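4. Hanging the Backdrop and Letters

Parts used in this section: Natenlow fabric backdrop (black), clips, Zestico cut-out letters, adhesive tabs, crossbar.

1. Unfold the fabric and shake it out. Fold lines from packing will relax after a day or so of hanging. For a smoother finish, steam the cloth from the back before you add any letters.

2. Set the crossbar at the height you want and tighten both end knobs.

3. Lay the top edge of the fabric over the bar and clip it near the two upper corners. Add a second clip on any side that sags.

CAUTION: Do not stand on the work table to reach the bar. Use a step stool.

4. Lay all the letters face up on the floor in their final order. Check the spelling now. The tabs lose most of their grip once they have been pulled off fabric.

5. Start with the top row. Press each letter firmly against the cloth with one hand behind it. The row can be straight, or you can tilt the first letter a little for a looser look.

6. Add the bottom row. If the second word is in capitals, place the middle letter first and work outward so the spacing comes out even.

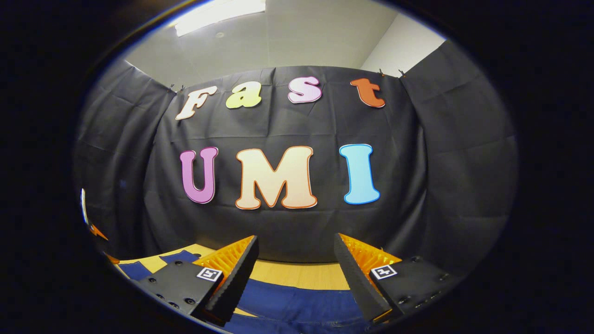 Photo: Yu-na Hong / Cleresham

Two short words fit well on one backdrop. With "Fast" over "UMI," each letter is a different color, and the pale ones show up clearly against the black. Dark letters need a light outline or they will be hard to read from across the room.

NOTE: Letter sets are sold in mixed colors. To order a single replacement letter, use part number 3351 and write the letter and color on the form.

7. Step back and check both rows from the far side of the room. If a letter droops, put a fresh tab on its upper half.

To take the display down, remove the letters before the clips. Store the letters flat in their sleeve and roll the fabric loosely. Do not iron over leftover adhesive.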